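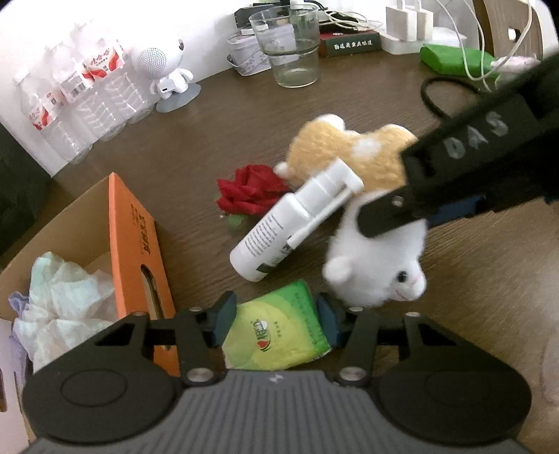 Left finger on the Fliron grip is sticking again, same fault as November, and this time it let go of stuff twice in one session. Trigger closes fine, pads meet, then on the way back the left linkage hangs for a second and snaps open. It isn't the load. A packet of tissues between the teal pads is as light as anything we pick up, and I get the hang with that too. I suspect the screws on the black linkages - one was backed out when I checked, and I put threadlocker on it and it's still doing it.

The second grip is OK so far. Soft toys, fine, no hang in 20 cycles.

What I tried:
- cleaned the pivot, no change
- swapped pads left to right, no change
- loosened the pivot screw a quarter turn. Better, but now the finger wobbles, so no good

Also a safety thing. When it snaps open it'll catch a fingertip if you're clearing something out by hand. Got mine, no blood. Please let go of the trigger and put the grip DOWN before you reach between the fingers. And nothing with water in it goes in that one till its fixed, the power strip is on the same table.

Does anyone have spare bushings? Zutell quoted me 4 weeks which is useless. If Naidu still has the old set I'll come get it.

Chantelle, answering yours below - no, I didn't log the trigger position. Will do it tommorow.

On 17 Dec 2023, Chantelle Masilela wrote:
> Before anybody takes it apart, can we get a trigger log from
> a bad run? The Grudach one did the same thing and we replaced
> 2 bushings for nothing. It was the return spring, rubbing on
> the housing. You could see a shiny spot once the cap was off.
>
> Also which side is it? Your first note said right.

Left. First note was wrong, sorry. Haven't had the cap off yet, will look for the shiny spot and post what I find.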